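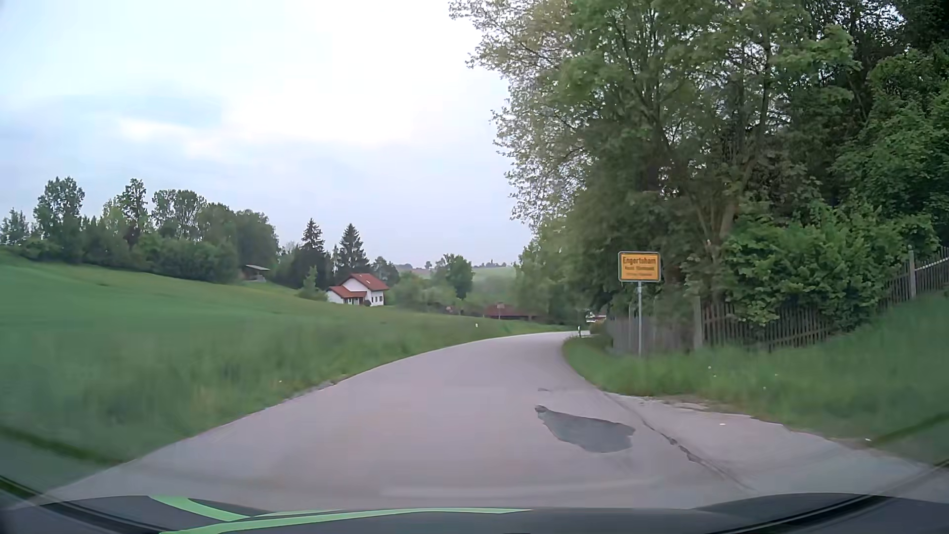 4. Checking and repairing narrow paved roads

Section 4 covers small repairs with Gesex cold patch on village roads and turnouts. It assumes you have read Section 3 (storage and handling). It does not cover drainage, base failure or anything wider than your shovel, whatever the brochure may suggest.

4.1 Look before you open a bag

1. Walk the stretch in both directions. Low sun shows dips that you will miss at noon.

2. Find the old patches first. On the road into Engertsham, the dark gray patch in the right half of the pavement is easy to spot against the pale surface. A patch like that tells you someone has been there before you. It does not tell you the job was done well. Press along its edges with your heel and tap the middle with a hammer. A dull, hollow sound means it has come away from the road below.

3. Check the seam where a turnout joins the road. Two pavements laid side by side will try to part company, and a jagged crack along the joint, like the one beside the patch on the Engertsham road, needs more of your time than the patch does. Note where the crack is most broken and start your measurements there.

4. Look at the outer border of the turnout. Where the pavement breaks up into a ragged, gravelly margin against the grass, do not try to build it back out with cold patch. It has nothing to push against and will crumble.

5. Mark the repair with chalk. Spray paint is fine too, but you will be looking at it for a long time.

Note: The Brolteddale crack gauge supplied with the kit reads width only. It will give you a tidy number for a crack of any depth. Use a length of stiff wire for depth and write both down.

4.2 Cleaning the crack

1. Set out your signs and cones as described in Section 2. A road with no center line gives drivers very little to steer by, and a bend makes it worse.

2. Rake out loose stones, soil and roots with the hooked tool. Keep going until the hook meets firm pavement on both sides.

3. Brush, then blow out the dust.

4. Let the crack dry for 24 hours. The label says damp surfaces are acceptable. Darius Costache, who wrote the first edition of this guide, tried damp surfaces for two seasons and went back to waiting.

Caution: Do not stand with your back to traffic while using the blower. You will not hear a car.

4.3 Filling and sealing

1. For cracks narrower than 20 mm, use the pourable filler. For wider ones, use cold patch and tamp it in layers.

2. Leave the surface slightly proud of the road. Traffic will press it down – if the fill is already level on day one, expect a dip.

3. Cut or rake the patch to a plain shape with straight sides. Long thin points look neat under the trowel and are the first part to lift.

4. Keep cars off for 2 hours. "Immediate traffic" on the bag means immediate in July.

Note: Color match is not a sign of quality. Fresh material will be darker than an old pale road, and the Flanagan toning powder sold for this purpose mostly ends up on your boots.

4.4 Coming back

Inspect again after the first hard frost and send the form to Viorica Neagu. If the same seam has opened along its old line, stop filling it and ask for the joint to be cut out.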